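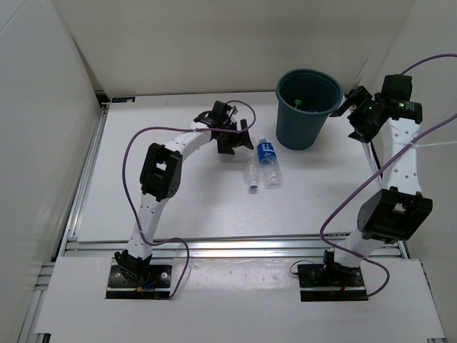
Fatima Radebe wrote in to ask if the Jirnell kit is worth buying for the bottle task alone, or if she should hold out for the bigger bundle. I'd say get it! I've had the two-arm version going for 9 weeks now (bottles into the bin, over and over) and this data card covers what came out of it.

Name: jirnell-bottles
Episodes: 600
Rate: 20 frames a second
Arms: two, Jirnell kit, stock grippers
Size: 22 GB unpacked

My one gripe is the setup guide, which skips straight past wrist calibration. I ended up following the Tuvumard notes for that part, and they worked fine on this kit too.

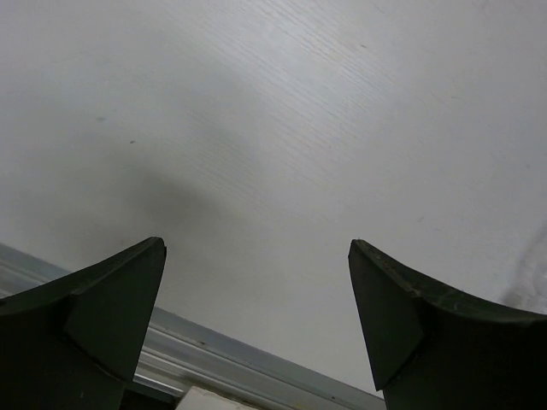 Can I train on just one arm? Sure, set arms to left or right in the config and the loader drops the other one.

Still to do: a cleaner split file, and the Endent export.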